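Altbridge Forum > Software > Control and Planning
Thread: Grasp pose scoring keeps picking the fat part of the object (sim, wrist view)

stallora_fan
Posted 9:14 pm

Hi all! Long-time reader, first real post. I've been building a pick pipeline in simulation with a two-finger gripper and a wrist view, and I'm having a ridiculous amount of fun with it, but I've hit a wall with the grasp scorer.

Setup: I sample 300 candidate poses per object, throw out anything in collision, score the rest on antipodal quality (how well the two contact normals face each other) and distance to the center of mass, then hand the top 20 to the planner. Objects are mostly household shapes with randomized textures. Boxes and cans are great. Anything with a waist, so vases, turned handles, that sort of thing, and the scorer wants the widest part every time. Fingers open all the way, close on a bulge, and the object squirts out downward or tips.

I know the narrow part is the better grip. Why doesn't my score know it?

Running on Herrera 24 with the stock contact solver.

---

kettle_logic
Posted 9:40 pm

Your score doesn't know it because you're only looking at normals at two points. On a bulge those two points can be perfectly opposed and still be the worst place on the whole object, since the surface falls away in both directions. Add local curvature along the finger's long axis. If the surface curves away from the pad, penalize it. If it curves toward the pad (a waist), reward it.

Also, center of mass distance is probably hurting you. On a top-heavy vase the center of mass sits right up in the bulge, so you're paying the scorer to go there.

---

stallora_fan
Posted 9:52 pm

Oh no. Yes. The center of mass term has a weight of 2 and the antipodal term has a weight of 1. I set that on day one for boxes and never touched it again.

Trying curvature now!

---

Wiremu Tipoki
Posted 10:05 pm

I'd push back a little on curvature. It works nicely on clean meshes. The minute you estimate it from a depth image you're taking second derivatives of noise, and you'll be tuning a smoothing kernel for the rest of the year. We went down that road on the Petside feeder project and ripped it out.

What we kept was perturbation. Take each candidate, jitter it by a few millimeters and a few degrees, rescore, and keep the worst result. A waist grasp survives being nudged up or down. A bulge grasp falls apart. You get the curvature information without computing curvature, and you get robustness to calibration error thrown in.

---

kettle_logic
Posted 10:11 pm

Sure, but that's N times the scoring cost, and the OP has mesh ground truth in sim. Why throw away clean geometry?

---

Wiremu Tipoki
Posted 10:20 pm

Because presumably it has to leave sim someday. And scoring is cheap. Antipodal checks on 300 candidates with a handful of jitters each is nothing, it's the planner calls that cost you.

---

Recep Ateş
Posted 10:48 pm

Both of you are right and I'd do them in order. Curvature as a cheap prefilter in sim, jitter on whatever survives. When you move to real depth, drop the prefilter.

Stallora_fan, one question. How are you closing? If it's position control to a fixed width, a good pose will still look bad. Close on velocity with a force limit and let the fingers settle. And please check your friction settings before you trust any slip result, the Herrera defaults are very low for rubber pads.

---

stallora_fan
Posted 11:37 pm

Okay, update, and I'm grinning. Did it Recep's way. Dropped the center of mass weight to 0.3, added the curvature prefilter, added jitter with worst-case scoring. I was indeed closing to a fixed width, so that's velocity plus force limit now. Friction was low, also fixed.

Reran the whole waisted-object set overnight-style on my poor desktop (2667 trials, fans screaming) and the top candidate now goes for the narrow section on nearly all of them! Watching the gripper come in and line its fingertips up with the waist is so satisfying.

Remaining trouble is clutter. When there's a second object right behind the target, my segmentation sometimes merges the two and the candidate set gets strange.

---

kettle_logic
Posted 11:44 pm

Happy to be half wrong. Is the merge happening with depth or color?

---

stallora_fan
Posted 11:58 pm

Depth only so far. The color channels are sitting there unused. I render them anyway, so I may as well feed them in. A rust-orange target against a dark gray neighbor ought to be an easy split, and I can keep the depth edges for the cases where the textures come out similar. I'll dump the masks next to the wrist view for each attempt and post the bad ones tomorrow, along with the scorer config so people can pick at my weights.
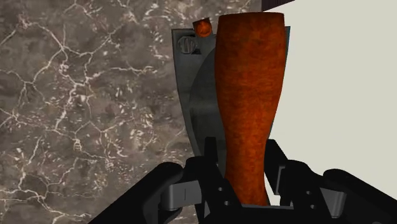
Wiremu, for the jitter I'm using a fixed range at the moment, same in every direction. Did you scale yours to the object size or to the calibration error? My gut says calibration error, but then small objects get punished hard.

---

Wiremu Tipoki
Posted 12:16 am

Calibration error, and yes, small objects get punished, and they should be. If your arm can be off by more than the width of the neck, you want the score to tell you so. Use separate ranges for translation along the approach and across it, though. Ours were very different.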